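20/09/2022

Up too early again. Router light blinking amber when I came down, so that's day 5 of no proper internet on our street, and I'm writing this by hand first and typing it up later at the library, if the library has any left.

So. The Mornach thing. Should get it down before I forget who promised what.

Back in March the town signed with Parkia to put free wifi in the bus station, the market hall and along the river path. Big poster. Ribbon. I was all for it, still am I think. Half the people waiting on the 388 bus are teenagers doing homework on a phone with no data left and I was sick of seeing them crowd round the doorway of the bakery for the signal. Then Parkia dug up our road to lay the line to the station and somewhere between the chapel and the pharmacy somebody put a shovel through the old cable, the one all of us are on. Parkia says the cable was not on the map. Ekmont, who own the cable, say it was. Both very polite on the phone. Ekmont's hold music is a flute.

Called Ekmont at 8. On hold 40 min. Was told an engineer "is assigned". Asked assigned to what. She said to the area. Fine.

Walked to the bus station after that to do my email since it's the only working thing in town, ha. Sign in page wanted my number, sent me a code, the code came after the page timed out. Second try ok. You get half an hour and then you do it all over again. Speed was good though, have to be fair. Really good, better than home on a nice day. Sent the invoices, paid the water, downloaded the bus timetable for my aunt who won't go near it herself. Sat on the cold bench by platform 2 next to a man having a video call with what sounded like his whole family. Everybody in the waiting room knows about the baby's tooth now.

Bench has no outlet near it. Only outlets are by the ticket window and there's a line for those. If I ever run for anything it'll be on outlets.

Lunch, soup, the last of the leek. Burned the toast. 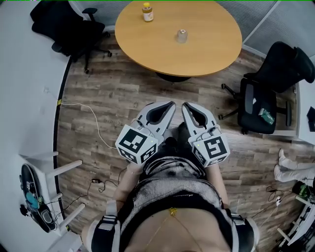
Afternoon was the open meeting at the market hall. Hot in there, doors shut because of the drilling outside. Slides nobody could read from the back. Main points as far as I could scribble them:

Station and market hall are done and on. River path is not, the poles need a permit from the water people and that could be winter. Parkia will keep it free for two years, then "review". A woman near the front asked what review means and got a long answer with no end to it. I wrote review = ads?? in the margin and underlined it.

154 homes are off because of the cut. First time I've heard a number. I thought it was just us and the next street over. Goes all the way up to Aoun, the farms too, and there's an old couple up there whose alarm button runs through the phone line. They've been given a cell phone by Ekmont, but there's hardly any coverage at that end so it's a nice paperweight. That made people angry, me included. I don't shout at meetings as a rule and I sort of did.

Parkia offered to put up a temporary mast by the Aoun turnoff until the cable's mended. Ekmont said they would "look at sharing". Then it got technical and I lost it, something about whose cabinet it would plug in to. My neighbor says it's all money, neither one wants to be the first to pay in case it looks like admitting it was their fault. Probably right. They could split it and argue after.

Asked about refunds. You have to apply. Online. The whole hall laughed at that, even the Ekmont man, who went a bit pink. There will be paper forms at the post office, he said. Must go tomorrow, and take one for my aunt.

Coffee was free, cookies gone before I got there.

Came home past the hole. Two orange barriers and a pile of sand, no one in it. Light was going. The boy from number two was sitting on the wall with a laptop trying to pick up the market hall network from there, had one bar, said it drops when a truck goes by. Told him to try the steps, it's higher. Don't know if he did.

Things to do: post office forms. Ring Ekmont again and get a refrence number this time, write it in the back of this book and not on an envelope. Ask at the library if they'll stay open later while it's off. Return the drill. Leeks.

Also want to write to the paper about the bench and the outlets, and the half hour thing. It's a good service, I don't want to sound like I'm against it, I'd just like a person to be able to finish a form before it throws them out. Maybe write it tonight. No tv to watch anyway, that runs off the box as well.

Tired. Feet hurt from the hall floor. Amber light still going in the hallway, going to put a sock over it.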